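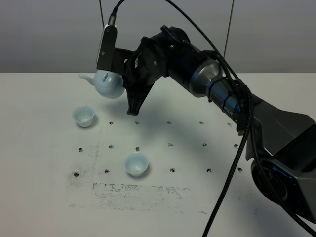 # Light blue teapot - dribbles, lid, what would you do?

**kettleside_rosine** wrote:

OK so I finally caved and bought the pale blue one. I'd been circling it for weeks (my sister kept sending me the link back with question marks) and it showed up in September, in one piece, wrapped in what felt like an entire newspaper. I love it. Squat, round, a really soft blue, exactly the shape I grew up with.

But it dribbles! Only at the end of the pour. The tea comes out in a nice clean stream, I tip it back, and one fat drop runs down under the spout and onto the table. Every time. My old Barbieri was ugly as sin and never dripped once in its life.

Second thing, the lid. It sits fine, but I find myself holding it with a finger when I get down to the last cup. Is that normal? Do you all do that? I like to pour for guests without looking nervous.

Rosine S.

---

**gshearer** wrote:

Holding the lid is normal. I've had pots since 2000 or so and I hold the lid on every one of them. Anyone who says they don't is drinking out of half-full pots.

The drip is the lip of the spout. If it's thick and rounded the tea clings to it and rolls back underneath. Sharp lip, no drip. You can't fix it on a glazed pot so please don't go at it with sandpaper like a guy on here did last year.

---

**wiremu_r** wrote:

Gavin is half right (as usual, mate). The lip matters, but so does how you stop. Most people ease the pot back slowly, and that's when it dribbles. Pour with some confidence and then snap it upright. Try it over the sink with cold water until it feels natural. I did this with a Bavero pot I was ready to give away and now it only misbehaves when I'm tired.

Also, don't fill it to the brim. If the tea is up in the spout before you've even tipped it, you've got no control over the first second of the pour.

Can you post a shot of the lid from the top? I want to see if there's a vent.

---

**kettleside_rosine** wrote:

Sure, one from right over the lid. The handle's toward you. 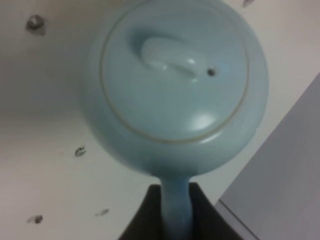 *Page last changed: September, 9:40 pm*

You'll have to squint a bit with the glare, but the vent is the tiny dark dot to the right of the knob. I hadn't even noticed it until Wiremu asked! And I do like the knob, it's more of a little bar than a ball, so you can get a proper grip on it with a dish towel.

---

**wiremu_r** wrote:

Good, there's your hole. Keep it clear. A pot with a blocked vent glugs and spits, and people blame the spout for it. Poke a toothpick through now and then, a wooden one.

What I'd try is turning the lid so the hole is on the handle side. If it ends up near the spout you can get a bit of tea coming out of it when you tip right over. Right now it's off to the side, so give it a quarter turn and see.

---

**solene_p** wrote:

I have to disagree about the lid, it makes no difference where the hole is. I tested mine both ways, same pot, same tea, same table, and got the same puddle. Butter under the spout works, though. The tiniest smear, just under the lip. My grandmother did it and so do I.

Nice knob, by the way. The round ones always slip out of my fingers.

---

**gshearer** wrote:

Butter. In tea. I'm going to go lie down.

---

**solene_p** wrote:

UNDER the lip, Gavin! It never touches the tea!

---

**lionel_f** wrote:

It does wash off after a pot or two, so you're forever buttering. I'm with Wiremu on the quick stop.

What's the tan line around the lid, Rosine? Is that bare clay showing at the edge or just tea getting in there? My Sistau has a line in the same place and I scrubbed at it for ages with baking soda before I worked out it wasn't a stain.

---

**kettleside_rosine** wrote:

Pretty sure it's the clay, Lionel. It was there out of the box and it goes almost all the way around. I kind of like it - it sets off the blue.

Update on the dribble: practiced with cold water like Wiremu said. The fast stop does help, I'd say most pours are clean now. Turning the lid did nothing I could see, so a point to Solène. Haven't tried the butter. My husband has asked me not to.

---

**wiremu_r** wrote:

Turn it back then, no hard feelings. How's the last cup going?

---

**kettleside_rosine** wrote:

Still got my finger on the lid.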